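Chapter 6

Storage and Work Surfaces in the Home Kitchen

Learning Objectives

After completing this chapter, students should be able to:
- define the terms work zone, reach zone, and dead storage;
- explain how the placement of a countertop appliance affects the space left for preparing food;
- prepare a simple storage survey of a kitchen;
- recommend changes to a kitchen layout that require no new construction.

Key Terms

clearance
dead storage
landing space
reach zone
work zone

Opening Case: The Veltomside Apartments

When the Veltomside housing office began planning repairs to its oldest building, it asked two home economists, Jyoti Shukla and Riaan Shabalala, to study how tenants used their kitchens. The building held 96 apartments, and the kitchens were nearly identical in size and layout. The housing office had received many complaints that the kitchens were too small, and it expected the study to recommend larger cabinets.

The survey recorded 1,870 separate items kept on counters, on top of appliances, and on windowsills. Shukla and Shabalala sorted these items by how often the tenants said they used them. A large share were used less than once a month. In many of the same kitchens, the cabinets directly above the sink were partly empty, and tenants explained that the upper shelves were too high to reach with comfort. The final report recommended lower shelves and pull-out racks in the existing cabinets. The housing office adopted the plan in January of the following year.

The case introduces a question that runs through this chapter: how much of a storage problem is a lack of space, and how much is a matter of where things are placed?

6.1 The Countertop as a Work Surface

A countertop serves two purposes that compete with each other. It is a surface on which food is prepared, and it is a surface on which objects are kept. Each item left on the counter reduces the area open for work. The loss is often greater than the size of the item itself, for an appliance also needs clearance for its door, its cord, and the release of heat.

Planners use the term landing space for the open area beside an appliance where a dish may be set down. An oven or microwave without landing space obliges the cook to carry hot dishes across the room. For this reason, a small appliance is generally best placed toward one end of a counter, with the open stretch of surface on the side where its door opens.

The top of an appliance is frequently used as a shelf. Before placing anything there, the householder should consult the maker's instructions, as some models release heat through the top or sides. Light items that are easily lifted away are more suitable than heavy ones, and nothing should cover a vent.

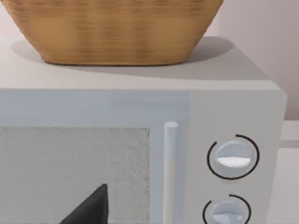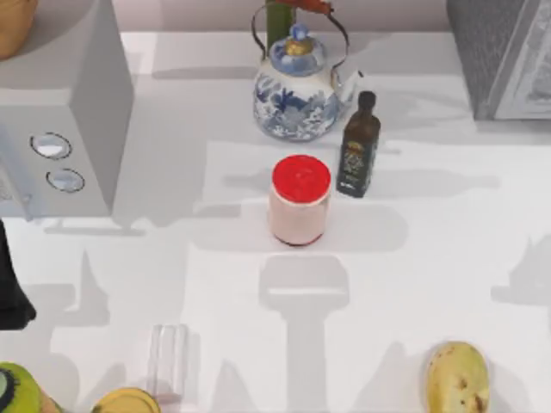

6.2 Reach Zones

The reach zone is the range of heights within which a person can take hold of an object without stretching or bending. It differs from one person to another, and it is narrower for children, for many older adults, and for people who use wheelchairs. A kitchen shared by several people should be planned for the person with the shortest reach.

Items used daily belong in the middle of the reach zone. Items used weekly may be placed just above or below it. The highest and lowest shelves should be reserved for things that are seldom needed, such as holiday dishes or large stockpots. Space that cannot be reached in ordinary use is called dead storage. It appears on a floor plan as usable volume but contributes little to the working kitchen.

Sarahí Camacho, an instructor in household management, recommends a simple test for beginning students. Over a period of 90 days, a dated slip of paper is placed with each item in a cabinet and removed when the item is used. Any item that still holds its slip at the end of the period is a candidate for a higher shelf, another room, or donation.

6.3 Preparing a Storage Survey

A storage survey is a written record of what a kitchen contains and where each item is kept. It should be completed before any change is proposed. The surveyor works through one work zone at a time, beginning with the sink and continuing to the preparation area, the cooking area, and the pantry. For each item, the record lists its present location, its frequency of use, and the zone in which it is used.

Review Before Reading

1. Name two items in your own kitchen that are stored outside the zone in which they are used.
2. Why might a household with empty cabinets still report a shortage of storage?
3. Sketch the main counter in your kitchen and mark the landing space beside each appliance.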